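Chapter 6
Learning from the Wrist View

6.1 What this chapter covers

In Chapter 5 we treated the demonstration as a clean record: a list of arm positions, a list of gripper openings, and a picture to go with each. Most methods are written down that way. The recordings that reach a training run are less tidy, and much of the skill in this field lies in knowing which parts of the untidiness matter.

This chapter deals with one source of data only, the small camera fixed near the gripper. We look at what such a camera can tell a policy, how to sort its pictures before training, and how to test whether a policy is using them. The worked case is a cloth-handling study by Montserrat Quintana and Tavion Haddad at the Salcedo laboratory. Readers who skipped Section 5.4, on hand-eye calibration, should go back to it now.

6.2 Why put the camera on the wrist?

A camera on a fixed stand sees the whole work area, but the arm often blocks its view just as the fingers close. A camera on the wrist keeps the same position relative to the fingers. If the cloth lies to the left of the fingers in the picture, then the arm must move left, wherever the table happens to be. This makes the learning problem smaller, and fewer demonstrations are usually needed.

There is a price. The background moves whenever the arm moves. A quick reach smears the picture, and a turn of the wrist can bring a window into view and wash out part of the table. The policy also loses sight of anything it has turned away from – a point we return to in Section 6.6.

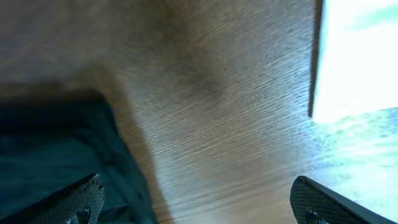 Blur and glare do not harm every task equally. For a task such as pushing a peg into a hole, the position of an edge has to be known closely, and a blurred edge may be of little use. For a first approach to a piece of cloth, the policy needs only a rough idea of where the fabric stops and the table starts. A difference in colour between the two will often survive a good deal of smearing. The finger pads, which travel with the camera, tend to stay sharp while the table behind them does not, and this gives the policy a steady reference.

6.3 The Salcedo study

Quintana and Haddad began with a question that many groups had answered by habit: should blurred pictures be thrown away before training? The usual practice was to score each picture for sharpness and drop those below a set limit. Their view was that this removed the fast parts of each movement and left the policy with nothing to copy between one pause and the next.

They collected 3000 demonstrations of an operator guiding an arm to pick up a cloth and lay it down again. Two policies were then trained with the same network and the same settings. The first saw only the pictures that passed the sharpness test. The second saw everything. Each was tried on 39 starting positions that did not appear in the training set.

The filtered policy reached the cloth in 28 of the trials, and the unfiltered policy did better. More useful than the totals was the way the filtered policy failed. It moved well when slow, then hesitated once the arm picked up speed, as if it had been handed a picture of a kind it had never met. That was in fact the case.

Covadonga Cordero later repeated the work with a different arm and found the same hesitation, though her gap between the two policies was smaller. She put this down to a shorter exposure time. Her results are set out in Table 6.2.

6.4 Sorting without discarding

The lesson is a limited one. Some recordings should still be removed: those with a covered lens, a stuck frame, or a clock that has drifted away from the arm's own. What the study argues against is a single sharpness limit applied to every picture alike.

A better plan is to label first and decide afterwards. For each picture, record the arm speed, the share of pixels at full brightness, and the sharpness score. Plot the three against one another before removing anything. If the low sharpness scores gather at high arm speed, they belong to the task and should be kept. If they appear while the arm is still, look for a fault in the focus or the lens.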